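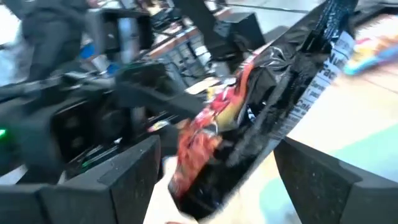

Wostidico Consumer Studies Unit, Packaging and Labeling Group

Call for participants: reading nutrition labels on snack bags

The Group invites adults aged 18 and over to take part in a study of how shoppers read the Nutrition Facts panel on crinkled snack packaging. Each session lasts 30 minutes and is held in Room 168, Obura Building. Participants will handle snack bags and answer a short questionnaire. No food will be eaten. Up to 12 places remain.

Applications should be sent in writing to Jeptoo Kirui, Study Coordinator, by 19 October 2025.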